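In defence of the old office tower

Posted June 14, 2021 by Kendra Hawthorne

Quick one as I'm meant to be packing. Our office is clearing its old desktop towers. 102 of them. The plan, as it came round in an email, was to pay a firm to take the lot away by weight. Whole. Drives pulled, everything else off to the shredder.

I think that's daft and I said so, and got told I was being sentimental. So here's the long version.

I'm not sentimental about computers. I hated using mine. Slow to start, loud in summer, took up all the room where my feet wanted to go. But there's a difference between hating to use a thing and hating how it's made, and these old office towers were made well. Side off, lay it down, and you can get a hand to most of what matters. Drive wants to come out? There's a blue plastic catch. Blue again on the next bit. Somebody sat down years ago and decided the person with their hand in the box should be able to see what to pull. I find that decent, frankly.

Compare my current laptop. A De Graaf, very thin, very pretty. Battery glued down. I paid Brock Gagnon to change it and it took him most of an afternoon with a hairdryer and a guitar pick, and he charged me for less time than he spent becuase he felt bad about it. The storage is soldered on, so if it goes, the lot goes. When I asked the shop about it they offered me a trade-in on a Nutonex, which is the same thing in grey.

Ravinder Grewal does our accounts and he says the argument is labour. A person taking a tower apart costs more than the bits fetch. Fair enough, partly. But he was working from a quote that allowed almost 24 minutes a machine and I don't believe it. I did six of them in April with Yasaman Bakhtiari, neither of us trained, and the slow part was finding the screwdriver. After the second one we'd stopped talking about it and were talking about her sister's wedding.

And bits fetch more than scrap if they come out as bits. A power supply on its own is a power supply. Squashed into a cube with the case it's a problem for someone else. Same for cables. Same for a drive, once it's been wiped properly -- and yes I know, wiped properly, I'm not suggesting we hand the payroll to a car boot sale.

This is all I mean by a machine you can get into:
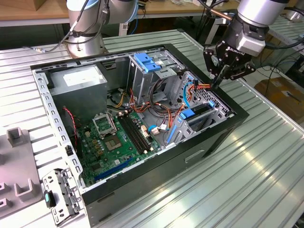
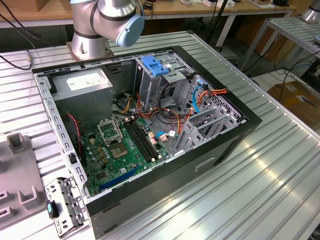 Blue latch on top of the drive cage, again and again. 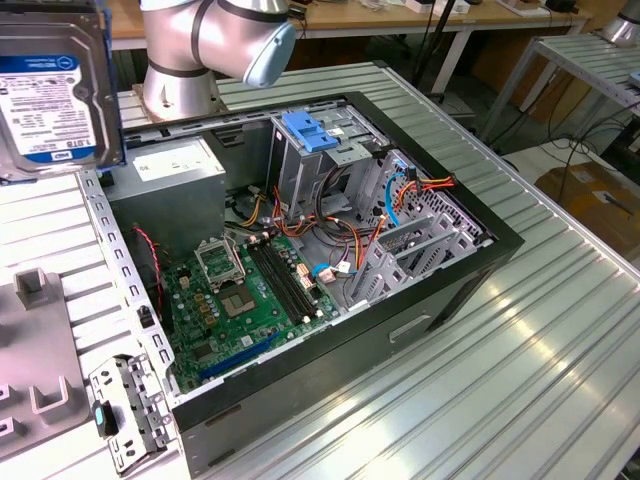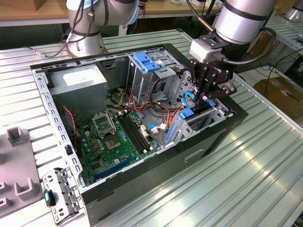
The other thing said against me is that no one wants the parts. Huguette Arsenault runs the repair afternoons at Calitz, the old carpet place, and she'd take memory, drives and power supplies tomorrow. She has a waiting list of people with a dead machine and no money for a new one. One dead part, usually. She's asked us twice in writing. Erow, the firm with the shredder, asked once and got a meeting.

What I'd like is dull. Let staff who want to do it take an hour a week, paid, and strip what's worth stripping. Cases and boards go to Erow, fine, let them weigh those. Costs us 400 pounds or so in time by my sums, which Ravinder has and hasn't argued with yet. And next time we buy, can we please ask the seller one question before the price: how do I open it. If they look puzzled, don't buy it.

Anyway. Van's here for my desk. If you want to help with the towers put your name on the sheet by the kettle, and bring your own screwdriver, there's still only the one.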